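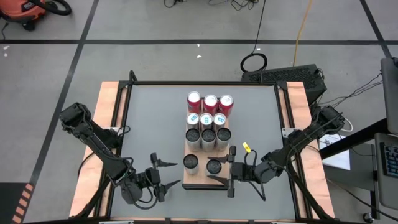 Two robotic arms at a table holding a board of beverage cans at Ketent's test floor in Hamada.

Ketent plans to put a second two-arm table into its packing trials in October and has set aside money for 2 more if the first results hold up, the company said in a notice to suppliers dated 08/06/2020.

The tables are used to test how well a pair of arms can pick up and group cans on a board before the work moves to a full line. Kimie Kudo, who handles purchasing, said the arms are the easy part of the budget. Grippers, cables and spare joints are ordered separately, and delivery on those now runs to 39 days.

"We priced the first table as a table with arms on it," Kudo said. "Then came the computer, the monitor, the floor work and the power. This time all of it goes on one sheet."

Ketent is asking for bids from Dridis and one other supplier. The request calls for 60 sets of replacement gripper fingers, to be delivered in two lots, and a service visit in the first year.

Floor space is the other limit. Riku Imai, the site engineer, has asked for wider lanes between stations so that staff can reach the mounts from both sides - a change that would mean moving a storage rack. The test floor covers some 2,206 square feet.

Bids close at the end of the month. Kudo said a choice between the suppliers would be made before the new lanes are taped.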